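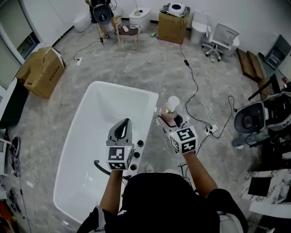
## 4. Hooking up the meter and the dummy load

Okay, so the Skjelbred wattmeter is out of its box and you've read the part about power limits in section 3. (If you skipped it, go back. I'll wait.) I've set up a fair number of these on my own bench and I still do it in this order every time.

**You'll need:** the meter, the Clorkero dry load, two short coax jumpers with N connectors, and the sensing element that matches your band and power.

1. Turn the transmitter off and unplug the microphone. I mean unplug it, because a mic that slides off the desk can key the radio when it lands.

2. Pick your element. The power printed on its face is full scale, so go one size up from what you expect to read. For a radio that puts out 38 watts I'd use the 50 watt element.

3. Push the element into the socket until it seats, then turn it so the arrow points toward the load. It should turn with a bit of drag. If it spins freely, take it out and check the little spring contact on the side.

4. Run one jumper from the transmitter to the left-hand connector and the other from the right-hand connector to the load. Finger tight is fine for N connectors - please leave the pliers in the drawer!

> **Caution:** Never pull an element out or rotate it while you're transmitting. You can burn the contact, and you can burn yourself too.

5. Stand the load on its feet with the fins running up and down, and keep 6 inches clear on every side. I like mine at the back of the bench, away from the coax.

> **Note:** The Clorkero load is good for 400 watts, but only in short bursts. The duty cycle chart is on the underside, which is a silly place for it, so copy it down before you hook everything up.

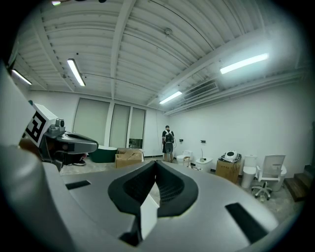

6. Check the mechanical zero. With no power applied, the needle should sit right on the line. If it doesn't, turn the small screw under the meter face a hair at a time until it does.

7. Plug the mic back in, key up for a few seconds, and read forward power. Unkey, flip the arrow toward the transmitter, and key up again for reflected. Into a good load you should barely see the needle move.

**If reflected power looks high**, swap the jumpers before you blame the meter. I once lost a whole evening in January to a bad crimp on a cable I'd made myself. Still no luck? Try a different load if you can borrow one, then write to the Usdale service desk with the element number and both readings.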